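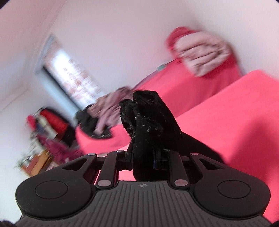
# Casbridge Practice for Handling Soft Goods

The **Casbridge Practice** is a set of good-practice rules for recording and repeating fabric handling with two-finger grippers in ordinary homes. It was drafted by Kumudini Gamage while she was working at Pathirana, and it grew out of a long and rather untidy set of notes on bedding, clothing and upholstery. The current text is dated September 25, 2023, and has 18 rules in 2 parts.

## Background

Older guidance, including the Piltell handbook that many teams learned from, was written with boxes and bottles in mind. Cloth is a different sort of customer - it folds, it slides, it picks up lint, and a piece that lay flat a moment ago may be bunched up the next. Gamage's first draft, circulated in January, tried to gather up what operators were already doing well and put it into plain words.

## Part one: the room

The first part asks operators to leave a lived-in room much as they find it. Comforters may stay folded on the bed and garments may stay rumpled, so long as the item to be handled can be reached without dragging its neighbors along. 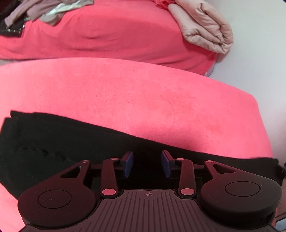
Dark cloth gets a rule of its own, and a fairly generous one. It should be laid over a lighter surface wherever the home allows, with its near edge in easy reach of the fingertips. Lint and pilling are to be left alone and written down in the session notes, where a later reader will be very glad of them.

## Part two: approach and contact

The second part covers the grip itself. The jaws are opened before the approach, the tool is brought in squarely, and the operator pauses before closing. Fast swings between one spot and the next are discouraged, as they blur the view and make the session harder to review. Where two fabrics meet, the notes should name both of them and say which one the task is meant to move.
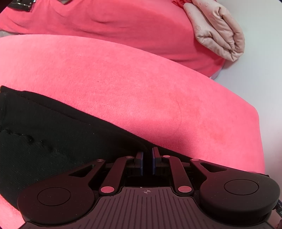 *Fingertips at the meeting of black fabric and pink upholstery.*

## Reception

Prilteck adopted the rules for its home sessions and added a checklist of 40 entries, which some operators find a bit much for a single cushion. The rule on pausing has drawn the most letters, most of them friendly, asking how long a pause ought to be. The text leaves that to the operator.

## See also

- Piltell handbook
- Session notes
- Two-finger gripper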